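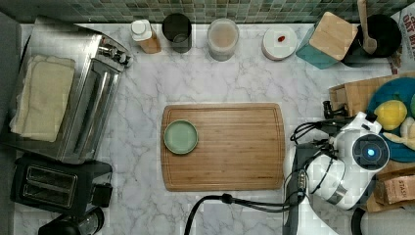
The Studelach Branch

When Corinne Abernathy's uncle died he left his house to her cousins and his railroad to her, and for a good while she couldn't decide which of them had come out ahead.

The railroad arrived on a Saturday in the back of a rented van. It was called the Prarnitz & Ferrand, and it ran, or had run, from a town called Prarnitz to a town called Ferrand by way of a mountain halt named Studelach, none of which were places you could find on any map, though her uncle had talked about them all her life as if he had only just come back from one or the other. He would say the plums were poor in Ferrand this year. He would say there was talk of closing the school at Studelach. As a little girl she had worried about that school a great deal.

She set the boards up on trestles in the spare bedroom, screwed the legs tight, and found that she had put Ferrand where the closet door needed to open, so she took it all down again and started over on Sunday. By suppertime the loop was joined and the wires were plugged together, red to red and black to black, just as he had marked them with little flags of masking tape. She put the green engine on the track and turned the knob.

The engine hummed, went the length of her hand, and stopped.

"It'll be dirt," said Hazel Nakamura on the phone. Hazel had the hobby shop over on Mill Street and had known Corinne's uncle for 40 years, and had argued with him, pleasantly, for most of them. "It's nearly always dirt. You wipe the rails with a soft cloth and a little alcohol, and then you wipe the wheels, and then you call me and tell me it still doesn't go, and I come over."

Corinne wiped the rails, which took two evenings and was a good deal more peaceful than she had expected, and she wiped the wheels, and she called Hazel and told her it still didn't go.

Hazel came over on Wednesday with a meter in her coat pocket and a tin of lemon cookies, and she brought Akash Joshi along with her, who was fifteen and worked in the shop after school. The three of them stood looking at the layout for a while before anyone touched it. It was a lovely thing, Corinne could see that now that it was level. There was a river done in varnish, and a row of houses with net curtains cut from a real net curtain, and a baker in his doorway at Prarnitz with one arm up, hailing somebody.

"He never let me see the underneath," said Hazel, and she got down on the carpet with a flashlight, groaning all the way.

What she found under there she described as a plate of noodles. He had used bell wire and lamp cord and something that had started life in a telephone, and he had joined it all with twists and tape, and yet every single run had its flag. Akash crawled in beside her and read the flags out loud while Corinne wrote them down on the back of an envelope. Most of them were plain enough. Station lights, river bridge, siding. Then he stopped and said, "This one just says Corinne."

"Says what, dear?"

"Corinne. It goes up by the mountain. It's come off at the end -- there's a bare bit here."

Hazel passed up the wire cutters and a screw terminal, and then asked for them back, and there was some bumping about and a word Akash pretended not to hear. The bare end had been lying against the main feed, she said, and the whole railroad had been leaking away through it like a bath with the plug half out. She trimmed it and fastened it down and told Corinne to try the knob now, and to go gently.

The green engine pulled out of Prarnitz past the baker, over the varnish river and in behind the first fold of the mountain, with that small busy sound that Corinne had heard through the wall of her uncle's house on a hundred Christmas visits. She found she was holding on to the edge of the table. It came out by Studelach, and as it went over the crossing there was a click, and up on the slope above the halt a light came on in the window of a building she had taken for a barn.

She bent down until her chin was nearly on the grass. It had a bell on the roof, that building, no bigger than a peppercorn. Through the window you could make out desks.

"Well," said Hazel from the carpet, "does it go or doesn't it?"

"It goes," said Corinne. "They kept the school open."

Akash put his head out from under the table to see what she meant by that, and she showed him, and then they both had to help Hazel up so that she could see it too. The engine came around again, and the light went off and on. They ate the lemon cookies standing, and let it run until it was quite dark out and somebody remembered that Akash had homework.

More short fiction
The Night Ferry Timetable
Eight Postcards to Mrs. Shukla
A Kite for Hultik
What the Piano Tuner Left

We use cookies to remember your reading preferences. By continuing to browse you agree to our use of cookies. Accept | Settings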